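4.2 Changes in the Room Attendant's Task

The second part of the study concerns the people who do the cleaning and resetting work at the Barkgate site, and how their hours were redistributed after the Notico scheduling and handling system was introduced. Section 4.1 reported on throughput. The present section draws on shift records, on 38 interviews with attendants and supervisors, and on the demonstration sessions in which attendants performed bathroom tasks with instrumented hand-held grippers.

Before the system was introduced, an attendant at Barkgate was assigned a list of rooms at the start of the shift and chose the order of work within it. Bathroom tasks and bedroom tasks were recorded together under a single code. The supervisor inspected a sample of rooms and signed the list. Under the new arrangement, each room is divided into task units, and the order is set by the scheduler. Linen transport and floor cleaning in corridors are handled by machines. Small-object handling in bathrooms, which includes clearing cups, brushes and soap from the basin before it is wiped, remains with attendants. It is also the work for which demonstrations are recorded.

Demonstration work was introduced as a separate task code in November. An attendant assigned to this code holds one gripper in each hand and carries out short sequences of clearing and replacing objects (Figure 7). The grippers carry square-coded marker cubes, from which the position of each tool is recovered. Attendants were instructed to use the grippers for all contact with the objects and to keep both tools in front of the body. A session consists of up to 100 sequences with a break at the midpoint. The collection used here contains 2000 sequences, of which 512 were annotated by hand for grasp type and for errors.

Three findings from the interviews are relevant to job content. The first is that attendants did not regard demonstration work as cleaning. Several described it as slower and more tiring for the wrists than the task it represents, although fewer rooms are involved. Actions normally done with the fingertips, such as turning a cup so that the brush does not slide off, had to be broken into separate movements. One attendant with long service at the site stated that she could clear a basin "without looking at it" but had to watch both jaws throughout when using the grippers. Similar remarks came from attendants who had completed only one session.

The second finding concerns the use of judgment. In ordinary room work, attendants decide which items a guest is likely to want left in place. A toothbrush resting across a cup is usually moved together with the cup, and a bar of soap is left in its dish if it has been used. These rules were not written down at Barkgate before the project. They were set out for the first time in the demonstration protocol, which was drafted by the Okoro group and then revised with attendants over two meetings. The revised version is longer and contains more exceptions. Supervisors reported that the document was later used to train new staff, a purpose for which it had not been prepared.

The third finding concerns pay and grading. Demonstration hours were at first paid at the standard attendant rate. Following a request from staff, the site moved them to the rate used for training duties. The change was not extended to annotation, which is carried out at the Tridberg office by a different group of employees. Attendants were not given access to the annotations of their own sequences during the period covered, and some said that they would have liked to know which attempts had been marked as errors. We return to this point in Section 5.3.

Shift records show that attendants with demonstration duties spent less time walking between floors than those without. They also had fewer conversations with guests, which some interviewees considered a loss. No attendant left the site during the period for reasons recorded as related to the system. This should be read with caution, as exit reasons are recorded by the supervisor and the categories are broad.

Two limitations apply. Participation in demonstration work was voluntary, and attendants with existing wrist or shoulder complaints were advised not to take part, so the reports of fatigue come from a selected group. In addition, the interviews were conducted on site and during paid hours. Interviewer effects cannot be excluded, although all interviews were carried out by Daniyal Usmani, who had no role in scheduling or grading. The interview guide was fixed on 17/09/2022 and was not altered afterward.

The task shown in Figure 7 is of the two-handed type, with one object held in each gripper. Sequences of this type had the longest preparation time, and attendants named them most often when asked which part of the work they would change.

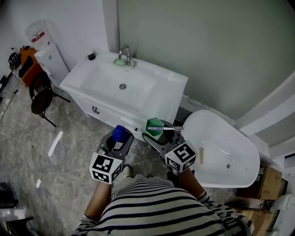
Figure 7. Two-handed handling of bathroom items with marker-equipped grippers: blue cup (left), green cup with toothbrush (right).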